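Schlüsselbestand erfassen, kennzeichnen und ablegen

Stand: 2025-10-21

Die Anleitung beschreibt die Bestandsaufnahme eines gewachsenen Schlüsselbestands in kleinen Betrieben, Vereinshäusern und Mietobjekten. Sie gilt für mechanische Bart- und Zylinderschlüssel. Für elektronische Transponder ist nur der Abschnitt zur Liste sinngemäß anwendbar. Sicherungskarten von Schließanlagen werden getrennt verwahrt und kommen während der Aufnahme nicht auf den Tisch.

Benötigtes Material

Schlüsselanhänger mit Beschriftungsfeld, möglichst in mehreren Farben
Permanentmarker, feine Spitze
Messschieber
Kleine Druckverschlussbeutel
Feines Schleifpapier, Körnung 400
Weiches Tuch, etwas Spiritus
Liste auf Papier oder als Tabelle
Schlüsselkasten oder flacher Schubladeneinsatz

Arbeitsfläche

Eine helle, matte Tischplatte eignet sich am besten. Auf dunklen oder glänzenden Flächen sind Einschnitte und geprägte Nummern schlecht zu erkennen. Das Licht sollte flach von der Seite kommen, dann werfen auch abgegriffene Prägungen noch einen Schatten. Vor Beginn alles vom Tisch räumen, was nicht zum Bestand gehört, insbesondere private Schlüsselbunde. Ein privater Haustürschlüssel, der versehentlich mit erfasst wird, ist später kaum wieder aus der Liste zu bekommen.

Der Tisch wird in zwei Bereiche geteilt. Der ungeprüfte Bestand liegt mit den Anhängern in einer hinteren Ecke, die freie Fläche davor dient der Prüfung. Geprüfte Schlüssel gehen sofort in einen Beutel und kehren nicht auf den Tisch zurück.

Schritt 1: Ringe öffnen

Alle Bunde vollständig auflösen. Vorhandene Anhänger bleiben zunächst neben dem Schlüssel liegen, an dem sie hingen, auch wenn die Beschriftung offensichtlich falsch ist. Alte Beschriftungen enthalten oft den einzigen Hinweis auf ein Schloss, das inzwischen umbenannt wurde. Hängen mehrere Schlüssel an einem Ring mit nur einem Anhänger, wird die Zusammengehörigkeit in der Liste notiert, bevor der Ring abgezogen wird.

Schritt 2: Grob sortieren

Sortiert wird nach Bauform: Zylinderschlüssel mit gezahntem Bart, Bohrmuldenschlüssel, Buntbartschlüssel, Kleinschlüssel für Möbel, Briefkästen und Vorhängeschlösser. Die Farbe ist kein Sortiermerkmal. Farbige Rohlinge werden beim Nachmachen nach Geschmack gewählt, zwei Schlüssel mit gleichem Einschnitt können daher völlig verschieden aussehen. Umgekehrt gilt das ebenso.

Schritt 3: Einzelprüfung

Jeder Schlüssel wird einzeln aufgenommen und mit dem Bart nach oben gehalten. In dieser Haltung lassen sich Zahnung und Profil gegen den hellen Hintergrund ablesen, ohne dass die Reide etwas verdeckt. Geprüft werden

Prägung auf Vorder- und Rückseite der Reide
Geradheit des Halms
Grat oder Ausbrüche an den Einschnitten
Risse am Übergang zwischen Halm und Reide

Ein verbogener Schlüssel wird nicht gerichtet. Er erhält in der Liste den Vermerk »Ersatz« und wird getrennt eingetütet. Beim Zurückbiegen wird der Halm an der ohnehin geschwächten Stelle ein zweites Mal belastet, und der Bruch erfolgt dann meist im Zylinder.

Leichter Grat an Nachschlüsseln kann mit dem Schleifpapier abgenommen werden. Ein Zug flach entlang der Seitenfläche genügt. Die Einschnitte selbst bleiben unberührt.

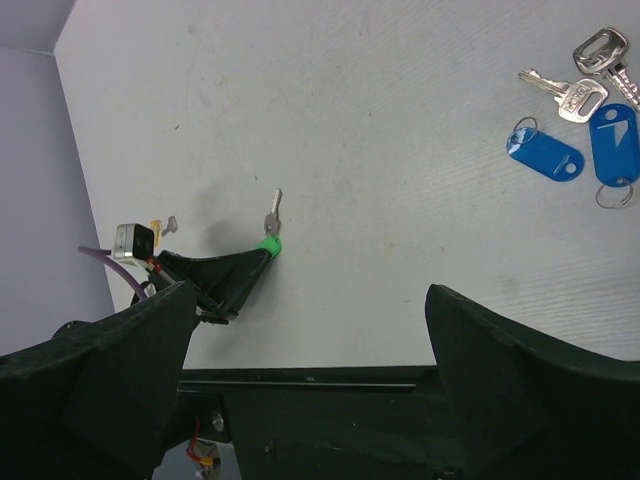

Darnell Schumacher merkt dazu an, dass er kleine Schlüssel grundsätzlich vor der Zahnung reinigt und erst danach vergleicht. Bei Briefkastenschlüsseln sitze häufig Schmutz in den Einschnitten, und zwei gleiche Schlüssel würden dann als verschieden abgelegt. Der Einwand ist berechtigt. Wer Zeit hat, zieht die Reinigung mit Spiritus vor Schritt 3. Bei größeren Beständen reicht es, nur die Kleinschlüssel vorab abzuwischen.

Schritt 4: Dubletten feststellen

Zwei Schlüssel werden Rücken an Rücken gelegt, Anschlag auf Anschlag, und gegen das Licht gehalten. Die Zahnungen müssen spiegelbildlich verlaufen. Anschließend Seite an Seite legen und mit dem Fingernagel quer über beide Bärte fahren. Ein Absatz ist dabei auch dann zu spüren, wenn er mit dem Auge nicht auffällt.

In Zweifelsfällen wird die Tiefe der Einschnitte mit dem Messschieber vom Rücken aus gemessen. Abgenutzte Originale weichen von frischen Kopien ab. Maßgeblich ist am Ende der Versuch am Schloss. Gleiche Zahnung bei abweichendem Längsprofil ist keine Dublette — dieser Fall tritt in Schließanlagen regelmäßig auf und wird gern übersehen.

Schritt 5: Nummern vergeben

Die laufende Nummer bezeichnet das Schloss, der angehängte Buchstabe das Exemplar. 014-A und 014-B schließen also dasselbe Schloss. Das System Schlüssel für Schlüssel durchzunummerieren führt spätestens bei der ersten Nachbestellung zu Lücken und Doppelungen.

Auf den Anhänger kommt ausschließlich die Nummer. Raumbezeichnung, Straße oder Firmenname gehören nicht darauf. Wer einen verlorenen Bund findet, darf daraus kein Objekt ableiten können. Die Farbe des Anhängers kann für die Schlüsselgruppe stehen, etwa Außentüren, Innentüren, Möbel und Technik. Diese Zuordnung steht in der Liste und hängt nicht am Kasten aus.

Verwendet wurden hier Anhänger von Kurnico mit klappbarem Fenster. Das Papierschild sitzt fest, das Fenster lässt sich allerdings nur mit einem schmalen Schraubendreher öffnen. Die einfacheren Anhänger von Pronow werden direkt beschriftet. Die Schrift reibt sich in der Hosentasche ab und muss nachgezogen werden.

Schritt 6: Liste anlegen

Die Liste enthält mindestens folgende Spalten:

Nummer und Exemplar
Bauform
Prägung, exakt wie auf dem Schlüssel, einschließlich Leer- und Sonderzeichen
Schloss oder Raum
Zustand
Standort im Kasten
Ausgegeben an, Datum, Unterschrift
Rückgabe

Unbekannte Schlüssel werden mit U und laufender Nummer eingetragen und in einem eigenen Beutel verwahrt. Sie werden nicht weggeworfen. Im Objekt Achterberg wurde im Mai ein Technikschrank aufgebohrt, dessen Schlüssel unbeschriftet in einer Dose mit Schrauben lag.

Der Hängeplatz im Kasten entspricht der Nummer. Ein Exemplar bleibt immer im Kasten und wird nicht ausgegeben, auch nicht kurzfristig. Geht nur ein einziges Exemplar aus der Aufnahme hervor, wird zuerst nachgemacht, danach ausgegeben.

Schritt 7: Gegenprobe am Schloss

Die Beutel werden mit der Liste durch das Gebäude getragen und Schloss für Schloss abgearbeitet. Bei geöffneter Tür schließen, zweimal in beide Richtungen. Bei geschlossener Tür überlagert der Druck auf den Riegel das Gefühl für den Schlüssel. Hakt der Schlüssel, wird zum Vergleich das zweite Exemplar probiert. Haken beide, liegt die Ursache wahrscheinlich im Zylinder.

Kein Öl und kein Graphit in moderne Zylinder geben. Ein harzfreies Pflegemittel nach Angabe des Herstellers, sparsam dosiert, ist ausreichend.

Aufbewahrung

Der Kasten hängt abschließbar und nicht im Sichtbereich des Eingangs. Die Liste liegt an anderer Stelle. Wer beides zusammen aufbewahrt, kann sich die Nummerierung sparen. Für Bestände bis 400 Schlüssel genügt ein Stahlblechkasten mit schwenkbaren Leisten, im Objekt Ulleria ist ein solcher seit dem Umbau in Gebrauch. Flache Schubladeneinsätze sind für kleine Bestände brauchbar, verleiten aber dazu, Schlüssel lose dazuzulegen.

Häufige Fehler

Bunde werden aufgelöst, ohne die Zusammengehörigkeit zu notieren.

Prägungen werden als eindeutige Kennung behandelt. Bei Möbelschlössern ist eine Nummer oft in großer Stückzahl vergeben, ein passender Schlüssel ist dort kein Beweis für die Herkunft.

Alte Anhänger bleiben neben den neuen hängen. Nach der Gegenprobe sind sie zu entfernen und zu vernichten.

Ausgaben werden nachgetragen. Der Eintrag erfolgt vor der Übergabe.

Änderungen an dieser Anleitung bitte an Teguh Sumampouw melden. Listenvorlagen im alten Format mit getrennten Blättern je Stockwerk werden nicht mehr gepflegt, vorhandene Einträge können unverändert in die neue Tabelle übernommen werden.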